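Section 4. Connecting the Zindier 20 Pedal to an Amplifier

The Zindier 20 overdrive pedal may be placed in front of a guitar amplifier or connected through the amplifier's effects loop. Cindavon recommends the front input for first use.

Before You Begin

Turn the amplifier's master volume to zero and switch the amplifier to standby. Two shielded instrument cables are required. Speaker cable must not be used between the pedal and the amplifier.

4.1 Front Input Connection

1. Connect the guitar to the jack marked IN on the right side of the pedal.
2. Connect the jack marked OUT to the amplifier's instrument input.
3. Connect the power adapter to the pedal, then to the wall outlet. The status light comes on for two seconds and goes out.
4. Set DRIVE to minimum, and TONE and LEVEL to the center position.
5. Take the amplifier off standby and raise the master volume slowly.
6. Press the footswitch. Adjust LEVEL until the volume is the same with the pedal on and off.

CAUTION: Use only the adapter supplied with the pedal. Damage from other power supplies is not covered by the warranty.

4.2 Effects Loop Connection

1. Return the amplifier to standby and remove both cables.
2. Connect the amplifier's SEND jack to IN, and OUT to the RETURN jack.
3. Connect the guitar directly to the amplifier.
4. Move the rear switch to LOOP – the pedal will sound thin if this step is missed.

Note: On amplifiers with a loop level control, begin at the lowest setting.

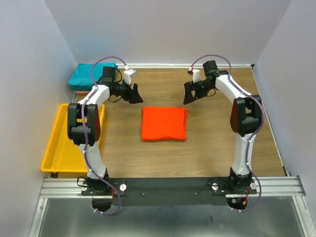 Figure 4-2. Two arms at a wooden tabletop, with a folded cloth at the center.

4.3 If There Is No Sound

Check that the guitar's volume control is raised and that IN and OUT have not been reversed. If the status light stays off, disconnect the adapter, wait 20 seconds and connect it again. Should the fault remain, contact the Brerville service desk and quote form 687.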